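Desk Tidying with the Taseo Hand Gripper

The Taseo kit from Evach consists of one hand-held gripper and two marker cubes. It is held in both hands and records finger position during household jobs. Wipe the cubes before use. Smudged markers cause tracking dropouts.

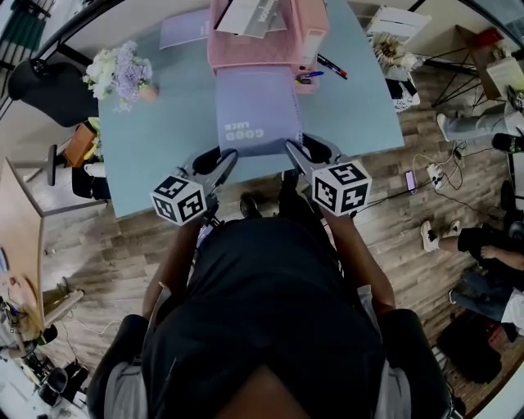 Flat items are the hardest test for the Taseo. A notebook lying flat gives the fingers little to close on. Approach it from the near edge of the table, as with the lavender spiral one, and keep both cubes facing outward. Papers standing in a basket are easier.

Load limit is 300 grams. Recharge after 67 minutes of use.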